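Home Exhibitions Collection Visit Learn Shop

Frequently asked questions: Print Room and study visits

By Yuzuki Iwasaki, Sarkthorpe Gallery
Updated December
12 shares | 3 comments

What is the Print Room?

The Print Room holds the gallery's works on paper: etchings, lithographs, woodcuts, screenprints and a smaller group of drawings. There are 744 works in all. Most of them are kept in boxes and drawers and are not on display, but anyone can ask to see them. You do not need to be a student or a scholar.

How do I book a visit?

Use the form on the Visit page or write to the Print Room desk. Tell us which works or artists you would like to see. If you are not sure, tell us what you are interested in and we will make a selection. Bookings open 30 days ahead. We usually reply the same week, but it can take longer in December, when the desk is closed for part of the month.

How many people can come?

The room seats 4 visitors. Larger groups need to book the seminar room, where we can set out prints on the long tables. For school and college groups, please write to Szabolcs Vida in the learning office before choosing a date.

Can I bring children?

Yes. Children under 12 need an adult with them at the table. We do not have a separate set of children's activities in the Print Room, although paper and pencils are available on request.

What can I bring in?

Pencils, a notebook, a laptop or a tablet. Bags, coats, pens, food and drink go in the lockers outside. The lockers take a coin, which you get back. Please wash and dry your hands before you come in. We do not ask visitors to wear gloves for mounted prints, and staff will handle anything that is unmounted.

May I take photographs?

For private study, yes, with no flash and no tripod. For publication you will need to order an image from us and, for most artists working after the war, get permission from whoever holds the copyright. We can usually tell you who that is.

Which works do people ask for most?

The Barbier set, by a long way. This is the group of large black aquatints that Crisóforo Chávez made for the Barbier press, bought by the gallery directly from the printers. The plates were bitten several times over, and the blacks have a grain that does not show up well in reproduction. The full set takes up most of the table, so please ask for it by name when you book and not on the day.

After that it is the woodcuts of Osamu Nomura. We have his early harbor prints and the later abstract ones, where the same block is turned and printed over itself in thinned ink. Visitors often ask whether the late prints are meant to be seen a particular way up. Nomura signed them on the back, and two of them have been hung both ways in past exhibitions. We store them the way they arrived.
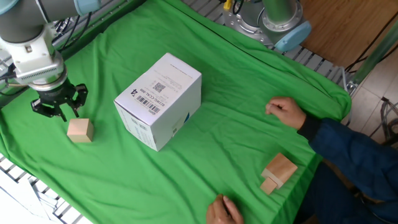

Robotic arm with a two-finger gripper above a small wooden cube on green cloth.

What is the difference between an edition number and a proof?

An edition number is written as a fraction, usually in pencil under the image. The second figure is the size of the edition and the first is the number of that particular sheet. It does not tell you the order in which the sheets were printed. A proof is a print made outside the numbered edition. Artist's proofs are marked A.P. or, on French prints, E.A. Working proofs are pulled while the plate or block is still being changed, and they can look very different from the final print. We have 3 working proofs for the second plate of the Barbier set, and they can be seen alongside it.

Why is a work listed online without a picture?

Either it has not been photographed yet or we do not have permission to show it. The catalog entry should still give the title, medium and sheet size. If an entry looks wrong, please let us know. The sizes in the older records were sometimes taken from the mount and not from the sheet, and we are correcting these as we find them.

Do you lend prints to other galleries?

Yes, under the usual conditions for light and security. A print that has been on display is normally rested in the dark afterward, so a work you want to see may be unavailable even after it has come back. The Millent loan, which includes most of our color lithographs by Yasuo Sugiyama, is away at the moment. His drawings are all here.

Can you tell me what my print is worth?

No. We do not give valuations. If you bring in a print, or send clear pictures of the front, the back and any marks in the margin, we can often say what kind of print it is and suggest where to look next.

Are reproductions for sale?

The shop has postcards and a few posters. The Nomura catalog is out of print, but there is a reading copy in the Print Room. It has to stay in the room.

Is the room accessible?

There is step-free access from the side entrance on Flikar Street and a lift to the second floor. One table can be raised and lowered. Magnifiers and an extra lamp are kept at the desk - just ask.

What if I need to cancel?

Please write to us as early as you can so that we can offer the seat to someone else. There is no charge for a visit and no charge for canceling one.

3 comments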